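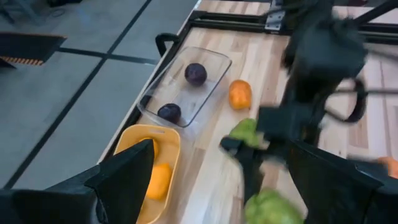 Dark purple fruit in a clear plastic tray.

Badton shoppers to lose their fruit trays, and some are taking it hard

December 29, 2023

Herath, the grocery chain that has sold most of Badton its plums for as long as most of Badton can remember, is to stop putting loose-weight fruit in clear plastic trays from April. Customers will be invited to pick the fruit up themselves and put it in a bag.

The company announced the change in a notice taped to the inside of its front doors during the week before Christmas, a time of year when people are known to stop and read notices. By the time the shops shut for the holiday it had received over 200 written responses. A spokeswoman described these as "engaged".

The new arrangement will apply in all 24 Herath shops, from the large one on the Zekelholm ring road to the one in Badton that shares a wall with the dry cleaner's. Plums, peaches, nectarines, pears and kiwi fruit will be sold from open crates. Soft berries will keep their punnets, the company having tried a crate of loose raspberries at its head office and learned something from it.

Paper bags will be free. Shoppers may also bring their own containers, provided these are clean and can be weighed empty at the till. Herath has asked that containers be "of a sensible size", and has declined to say what prompted it to add this.

The trays have been on the shelves for longer than anyone at the company could say when asked. They were brought in to stop fruit getting bruised, and also, according to an old staff handbook the company was good enough to let us see, to "discourage squeezing". On the first count they have done fairly well. On the second, anybody who has stood in the Badton branch on a Saturday morning will have seen a determined customer get a thumb under the film.

Supporters of the change point to the waste. The trays can be recycled in theory, and in Zekelholm they can be recycled in practice. In Badton they go in the general rubbish, as the council's current contract does not take them and the next contract is still being written. A council leaflet from earlier in the year advised residents to rinse their trays and store them until further guidance was issued. Many did. One household in the lower part of the town told this newspaper it now had 200 of them in the garage and would like the guidance.

The opposing view was put most fully in a letter of several pages, copied to us, the council and the bishop. It argues that a tray of plums is a known quantity, that a crate of plums is a free-for-all, and that the writer has no wish to eat anything that has been considered and put back by the rest of the town. It goes on to make a number of points about parking.

Others are worried about price. Trays have been sold at a flat rate whatever was in them, which led to a certain amount of holding them up to the light. Under the new system the fruit will be weighed. Herath says most people will pay the same or slightly less. It has not published the figures behind this, but says they exist and are encouraging.

The weighing itself will be done on new scales supplied by Zillix, which have a screen showing small pictures of fruit. Customers press the picture that matches what they have in the bag and a label comes out. At a trial in the Zekelholm shop this autumn the scales were found to be quick and accurate, and the only trouble came from the pictures. A plum and a red onion proved hard to tell apart at that size, and for the better part of a fortnight the shop sold a remarkable quantity of onions. The plum has since been redrawn with a leaf.

Staff in Zekelholm were otherwise content with the trial. Fewer plums were thrown away, which surprised the people running it, who had expected more. The company's explanation is that shoppers living alone bought the two plums they wanted and left the others for someone else, where before they had bought a full tray and let the last few go soft in the bowl. Sales of pears fell a little. Sales of pears have been falling a little for years, the company said, and it would be unfair to blame the bags.

The one real casualty was the label on the fruit itself. Each plum in the trial carried a small sticker with the variety on it, so the tills could tell the dear ones from the cheap ones. The stickers came off in pockets and washing machines, and a number were found on the backs of the chairs in the shop's café. Herath has dropped them. From April there will be one price for plums and the customer's conscience will not be called on.

Not every grocer in the area is following. The market stall at the top of the hill in Badton has never used trays and has been selling fruit loose out of crates, in paper bags, throughout. Asked for its thoughts on the new system, the stall said it was very interested to hear about it and was that everything.

The council has welcomed the announcement, and says it will "feed into" the waste contract. It was unable to say whether residents who have been storing trays should go on doing so. A revised leaflet is being prepared. It will be sent out by post, in a plastic wrapper, until the present supply of wrappers has been used up.

Herath has meanwhile said that it will collect clean trays at its Badton and Zekelholm shops through the whole of April. They should be stacked, dry and free of stickers. The company will send them to a firm that turns them into more trays, to be sold outside the area.

There will be an information table by the tills in the Badton branch for the first two weeks of the change, where shoppers can try the scales and ask questions. Staff will be on hand to show how the bags open. Tea will be provided, and plums, if they are in season anywhere.

Comments on the new arrangements can be left in the box beside customer services until the end of April. The box is the one marked "Trolleys". The company says it will get round to changing the label.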